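Zanura: sparse block solver for layered grids

Zanura is a small C++ library for solving elliptic problems on nested grids. It began as the linear solver inside Fadov and can now be built without it. The interface is the same one Fadov calls, so older input files should still run.

Building

You need a C++17 compiler, CMake and an MPI library. Run cmake in an empty build directory, then make, then make check. The check target runs 77 tests. Tests in the Betia group need the optional HDF5 reader and are skipped if it is missing. 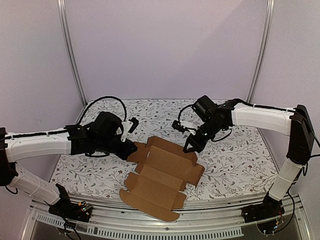 If CMake picks up the wrong MPI, set MPI_HOME before the first configure. Changing it later has no effect until the cache is deleted.

Operators

Each operator is created by a factory. The factory takes the coarsest domain, the refinement ratios and the boundary condition object. Coefficients may be left undefined at construction, but they must be set before the first call to solve. A request for a level coarser than the grid allows returns a null pointer, and the caller has to test for it.

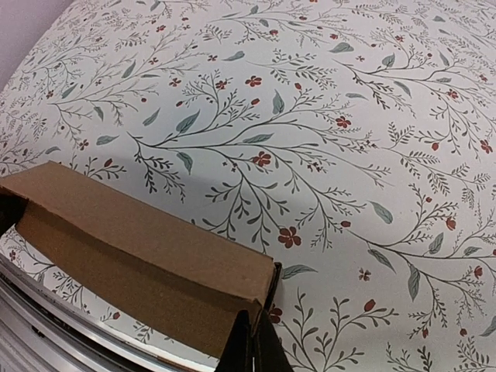 Photo: Baláž project files

Default settings

max_depth: 5
smooth_sweeps: 3
max_iterations: 130
bottom_solver: bicgstab
verbosity: 0

Raising smooth_sweeps helps when the coefficients jump sharply between cells. It also makes each cycle slower. Relaxation is red-black by default; the Jacobi option is kept for debugging.

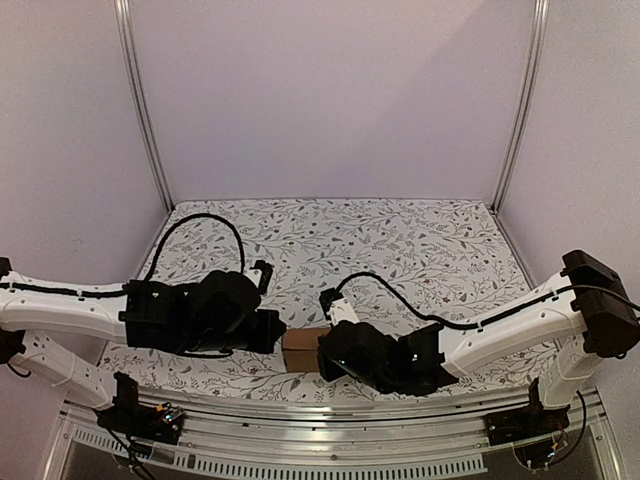
Small box between the two grippers.

Known issues

Periodic boundaries in only one direction give a wrong residual on the coarsest level when the bottom solver is set to none. Restart files written before the December release do not store the coefficient scaling, so set it again by hand after reading them.

License

BSD 3-clause. See LICENSE in the top directory.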